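Pre-purchase inspection checklist - gripper stations, Pesetti bench line
Filled in on Saturday, with my comments under each item

I went through this before signing off on next year's equipment budget. Money stuff first, then the hardware.

1. Quote matches what we asked for
OK. Jumier came in at 1,788 for the finger sets, mounts and spare screws. Villalba was cheaper on paper, but they left out shipping and I'd have had to chase them for it (again!).

2. Spares budgeted
NOT YET. I want 4 extra pairs of fingers on the order. Last time we planned for two and I spent June gluing things back together, so please don't trim this line.

3. Emergency stop within reach of the operator
OK at the window bench. At the door bench you have to lean over the cable tray to hit it - move the button before anything new gets plugged in. I put 60 in the budget for a longer cable and a box.

4. Finger edges and tips
OK. No sharp corners that I could feel, and I ran my thumb along every one of them. The printed finish is a bit rough, which I like for glass.

5. Mounting screws tight
FIXED. Two were loose on the older unit. Add thread locker to the shopping list, it's cheap and we never have any.

6. Grip force limit set and written down
OK. It's set to 40 percent in the Drasmont controller and taped inside the lid. If we buy the newer controller, somebody needs to copy that number over by hand, so plan an hour for it.

7. Breakable items in the work area
COMMENT. We're still using real drinking glasses for the powder task, and I'd love to stop. Clear plastic tumblers should go on the order. They slide more, so a non-slip mat goes on there too.

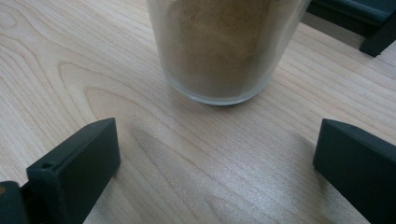
Item 7: glass of tan powder on the bench, fingers open.

8. Powder control
NEEDS WORK. A glass filled that high is asking for a mess. Fill to halfway from now on, and I'm adding a small bench vacuum to the wish list - low priority, but I'll keep bringing it up!

9. Table surface
OK for now. The finish throws some glare, so a matte mat would cover this and item 7 in one purchase.

Result: pass with comments. Items 2, 3 and 8 stay open until the order goes in.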